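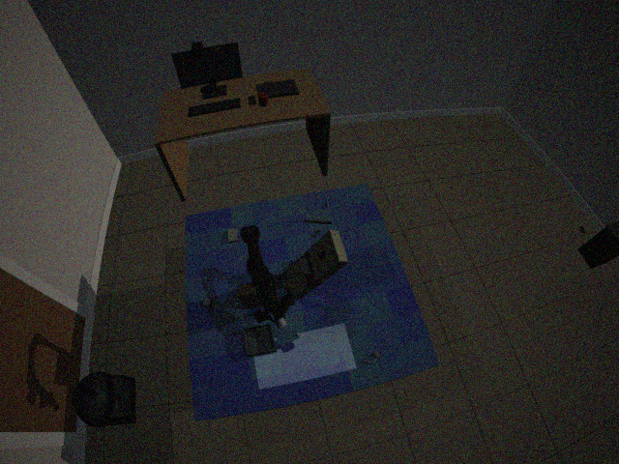
The arm over the rug in our simulated study, one of the rooms visitors will work with on the day.

Call for participants: Farix open day, Plorndale
24th October, Ó Néill Building, ground floor

Farix is looking for 30 people to take part in its fall open day. You do not need to know anything about robots, programming or engineering. We want people who are willing to watch a robot arm at work in a computer-simulated room, try the controls and tell us what they found hard to follow.

What you will do

Each session lasts 70 minutes and has room for seven people. Neville Hollis gives a short introduction and then runs the demonstration on the large screen. The room is laid out as a small study with a desk, a computer and a blue rug on a tiled floor. The arm works among the things on the rug.

After the demonstration you will sit at one of our workstations and steer the arm yourself. A staff member sits with you the whole time. You may stop at any point, and you can start the task over as often as you like until your turn is up.

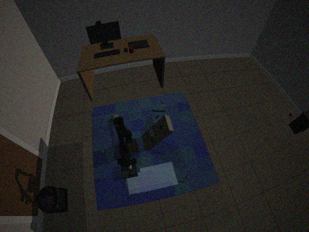
The last part of the session is a group discussion led by Katherine Londoño. She will ask what you expected the arm to do next at different points and whether the view from above gave you enough to go on. We take written notes of the discussion. We do not record sound or video, and your name will not be kept with your answers.

Who can take part

You must be 18 or older and comfortable reading English on a screen. Glasses and contact lenses are fine. The simulated rooms are fairly dark, so please tell us ahead of time if you have trouble with low-contrast images and we will set you up at a brighter display. People who took part in the September trial at Gorkunmont are asked to leave the places to newcomers this time.

Payment and travel

Participants receive $70, paid by check at the end of the session. Parking behind the building is free. The number 73 bus stops across the street. The entrance and restrooms are wheelchair accessible.

How to apply

Send an email to Sinéad Fahy at the Farix front office with your name, a phone number and whether you prefer morning or afternoon. Put "open day" in the subject line. Places are given in the order that requests come in, and we will keep a short waiting list.

Questions about access or the building should go to Nuala Ó Dálaigh. If you are bringing a school or college group and only want to watch, contact Gráinne Carroll, who is booking the viewing seats separately. Those seats are unpaid.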